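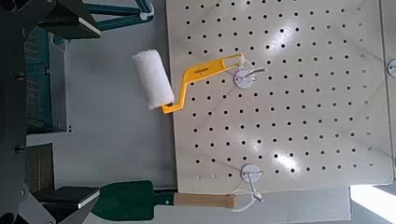

A paint roller and a garden trowel on the pegboard, from the wrist camera.

Hook-return learning (I still call it "putting stuff back," and so does everyone I work with) is a way of teaching a robot arm to hang tools on a pegboard by showing it the job in reverse. You start with the tool on its hook, steer the arm to take it off, then play the recording backward as a first draft of hanging it up. I got hooked on it through the Prusska project, sorry about the pun!

The name comes from a write-up by Marit Lindqvist, posted Apr 28, 2020, though people at Clanis had been trying something close to it since February. Her version used 200 recordings and added a small correction step at the end, when the tool is nearly on the hook and the wrist camera matters most. That last bit of travel is where my own attempts kept going wrong. A stiff plastic handle with a slot in it is pretty friendly. A string loop is a pain, as it sags and swings and won't play backward nicely at all.

The setup I know best is the one we copied from the Gillies notes: a pegboard standing behind a work table, a bin in front, white hooks, and a mix of hand tools with very different handles.
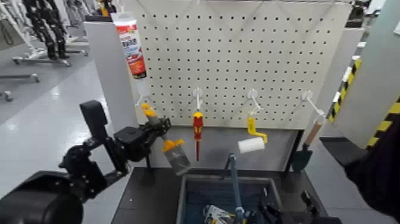 Drirach wrote back to me that reversing only pays off for rigid tools, and that for anything on a string you may as well record the hanging directly. I half agree. We did five of our six tools in reverse and recorded the trowel the normal way, and I'd do it like that again. The correction step stayed on for all of them.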